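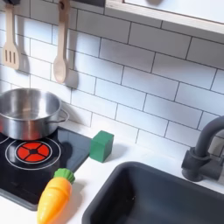
It felt like steering a shopping cart through somebody else's hands, one first-timer told me after her turn at the controls, and she wanted another go right away. I get it! I spent most of my Wednesday at Sandhu, the little robotics workshop in Trillton, where they've been teaching an arm to do kitchen chores by having people drive it through every single move.

The project is called Tutel, and it kicked off at the start of October. You sit down, grab a handheld controller, and the arm follows your hand (a bit too eagerly in my case). Pick something up, carry it over, set it down, let go. Each run gets saved, and the software learns from the whole pile. They had 1741 saved runs when I stopped by, and 566 of those came from people who had never touched a robot before last week.

I did 3 runs myself. The first was awful. I kept twisting my wrist the wrong way and the arm went along with it, naturally. By the last one I'd figured out that slow and boring is what they want, with no little wiggles and no changing your mind halfway through. The crew keeps some of the clumsy runs too, so the software sees how a person gets out of a bad spot. 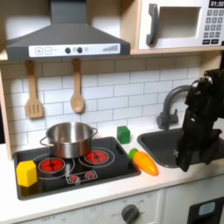 The play kitchen at Sandhu, with the arm over the sink.

Next up is a trip to Faltura, where a second group wants to try the same chores with the arm pushed along by hand, no controller at all. I'm told that's easier on beginners but harder on your shoulders. Sign-up for the Trillton sessions is still open, with 76 seats left as of this morning, and a turn takes less time than my lunch did. I've already put my name down again.

Posted October 22, 2025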